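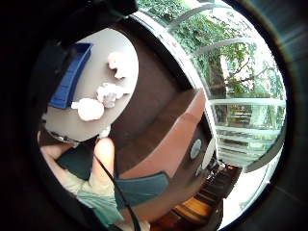

*A low table with a blue tray along one side.*

## Ellitz takes on the Bindomari spring roadshow

September 10, 2022

Ellitz has been appointed to staff the Bindomari roadshow next March. The tour covers 20 shopping centres and garden centres over 27 days, starting in the north and working down to the coast. We will supply the demonstrators, team leaders and set-up crew, and we'll run the daily reporting for the client.

Nerea Llorente is the account lead. She ran the Evley sampling campaign this year, so many of you will have worked with her already. Dehua Long will look after travel and rooms, and all questions about mileage or overnight stays should go to him and not to the main bookings inbox.

We have 686 shifts to fill. Most are seven hours including breaks, with a few shorter ones on set-up days. There are three roles:

- **Demonstrator** - on the stand, talking to shoppers and handing out samples. Food hygiene certificate needed.
- **Team leader** - opens and closes the stand, signs timesheets, sends the end-of-day report. You need at least one full tour behind you.
- **Set-up crew** - early starts, some lifting. A driving licence helps but isn't required.

Bookings open to existing staff first. If you worked for us at any point this year, you will get a text with a link to the shift list, and you can mark as many dates as you like. Marking a date is not a booking. Xiaoyan Tang's team will confirm shifts by email, and a shift is only yours once you have that email.

Please check that your details are up to date before the list goes out. We lost several good people from the Evley bookings through old phone numbers, and two hygiene certificates turned out to have expired on the morning of the shift. Certificates can be uploaded through your staff page. If yours runs out before the end of March, renew it now and send us the receipt - we will refund the course fee after your first completed shift.

### Training

Everyone on the tour has to attend one product session. These are paid at the normal hourly rate and last 3 hours. Shaohua Kong will lead them, with someone from Bindomari there to answer questions on ingredients and allergens. Places are limited at each session, so book early if you can only manage certain dates.

### Timesheets

Gillespie MacRitchie in payroll asks that team leaders send timesheets on the day they are signed. Late sheets go into the following pay run. Photographs of paper sheets are fine as long as both signatures can be read.

Uniform sizes are being collected at the same time as availability. Black trousers and flat black shoes are your own, as usual, and everything else will be sent to the first venue on your list.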